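Introdução à Robótica de Manipulação
Apontamentos da aula 7: a visita ao laboratório Nalter
Janeiro de 2023

Estes apontamentos substituem os slides da aula 7, que não existem. Quem foi à visita pode usá-los para confirmar o que escreveu no caderno; quem não foi pode usá-los para fingir que foi, desde que leia até ao fim, porque as perguntas do relatório estão na última parte.

1. Contexto

O Nalter abre as portas duas vezes por ano, em janeiro e em abril. Na sessão de janeiro há menos gente e mais tempo para perguntas, e foi por isso que a escolhemos. O projeto que fomos ver chama-se Gaete e trata de manipulação com dois braços sobre uma mesa: pegar em objetos pequenos, pousá-los, alinhá-los, não os atirar ao chão. Dito assim parece modesto. Convém lembrar que uma criança de três anos demora meses a fazer isto bem e dispõe de um equipamento muito superior.

A empresa Cutamero fornece as garras e a Vomton trata do software de supervisão. Ambas tinham folhetos à entrada. O folheto da Cutamero usa a palavra "revolução" na primeira linha; o da Vomton aguenta até à segunda.

2. A tarefa: soletrar

A demonstração principal era de soletração. Escreve-se uma palavra num quadro branco pequeno, apoia-se o quadro ao fundo da mesa e o sistema tem de a reproduzir com blocos de letras. As palavras são inglesas e curtas, por herança de um conjunto de 2748 palavras que o projeto usa desde o início. Alguém da turma perguntou se podíamos pedir "otorrinolaringologista". A resposta foi um silêncio educado.

O exercício junta quatro problemas que nas aulas tratámos em separado:

Leitura. O texto é manuscrito, a marcador, e a caligrafia dos visitantes é o que é.
Localização. Os blocos estão espalhados, com orientações diferentes, e um bloco pode tapar outro.
Preensão. Cada bloco tem de ser agarrado pelas faces laterais, com força suficiente para não cair e sem empurrar os vizinhos.
Coordenação. Os dois braços partilham o mesmo espaço, e é aqui que a matéria da aula 5 deixa de ser teórica.
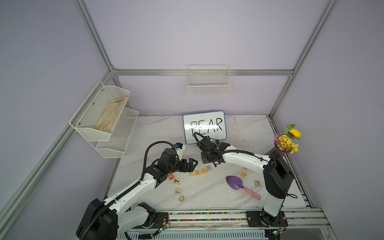

Figura 1. Tarefa de soletração com dois braços: a palavra PEAR no quadro e nos blocos.

Reparem nos blocos que não fazem parte da palavra. O B, o F, o C, o D, o X e até um 7 ficam na mesa como distratores, e o 7 é talvez o mais instrutivo: um bom classificador de letras não sabe necessariamente o que fazer com um algarismo, e a tentação de o ler como letra é grande. A pazinha de brincar, com lâmina roxa e cabo cor-de-rosa, cumpre a mesma função na categoria dos objetos que não são blocos. Também há flores ao canto. Nenhum artigo que eu conheça inclui um girassol na secção de metodologia, mas a mesa fica com melhor ar do que as nossas bancadas.

3. Dois braços, uma mesa

Cada braço tem a sua base na frente da mesa, um à esquerda e outro à direita, e ambos se esticam para o centro. As duas garras podem portanto chegar muito perto uma da outra, como se vê na figura. Para o planeador de trajetórias isto é um pesadelo com solução conhecida. Há três maneiras habituais de lidar com ele:

a) Dividir a mesa ao meio e proibir cada braço de passar a linha. Seguro e pouco útil, já que a palavra fica precisamente no meio.
b) Reservar a zona central por turnos. Funciona, mas um dos braços passa boa parte do tempo à espera, como num cruzamento com um semáforo mal regulado.
c) Planear os dois movimentos em conjunto, num espaço de configurações que soma as juntas de ambos. Elegante no quadro, caro no processador.

O Gaete usa uma mistura de b) e c). Quando perguntámos em que proporção, a explicação foi longa e incluiu muitos gestos. Fica para a aula 9.

Atenção também aos cabos. Os tubos corrugados pretos que acompanham os braços não aparecem na maioria dos modelos cinemáticos, que tratam o robô como uma sequência de elos limpos e bem-comportados. Um cabo que faz um arco por cima do punho ocupa volume, pode tapar o campo de visão de uma câmara e nunca está exatamente onde o modelo o poria. Quem fizer o projeto final com hardware verdadeiro vai descobri-lo na primeira tarde.

4. Perceção

No braço esquerdo vê-se uma pequena câmara montada no punho, azul e branca. A vantagem de uma câmara assim é conhecida: aproxima-se do objeto quando a garra se aproxima. A desvantagem é igualmente conhecida: perto do momento da preensão, vê sobretudo os próprios dedos. Uma vista fixa compensa esta falha, mas tem as suas oclusões. Na figura, a garra direita e o seu cabo tapam um pouco do canto inferior esquerdo da palavra no quadro. Nós continuamos a ler PEAR sem esforço. Pensem no que aconteceria a um leitor de caracteres que só dispusesse daquele instante.

O tampo também merece uma nota. É branco, com veios cinzentos a imitar mármore e umas marcas escuras de uso. Para segmentar blocos de madeira clara, um fundo preto e liso seria mais simpático. Um fundo simpático de mais, porém, produz sistemas que só funcionam sobre fundos simpáticos.

5. Números para o relatório

O guia da visita falou em mais de 1000 tentativas gravadas para esta tarefa, com um objetivo de 2000 até à sessão de abril. Das tentativas já analisadas, 387 foram marcadas como falhas. Antes que alguém calcule uma percentagem: não nos disseram quantas foram analisadas. Um relatório que apresente uma taxa de sucesso com duas casas decimais será lido em voz alta na aula, com sentimento.

6. Para entregar

Duas páginas, em grupo, com resposta a estes pontos:

Desenhem a máquina de estados de uma tentativa, desde a leitura da palavra até ao último bloco. Incluam pelo menos dois estados de erro.
Proponham um critério de sucesso que não dependa do juízo de quem está a ver. Blocos tortos contam? E uma fila em diagonal?
Escolham uma das opções da secção 3 e defendam-na para uma palavra de quatro letras. Digam o que mudaria com oito.
Expliquem como o sistema deve reagir se a palavra pedir uma letra que não está na mesa.

Os folhetos não contam como bibliografia.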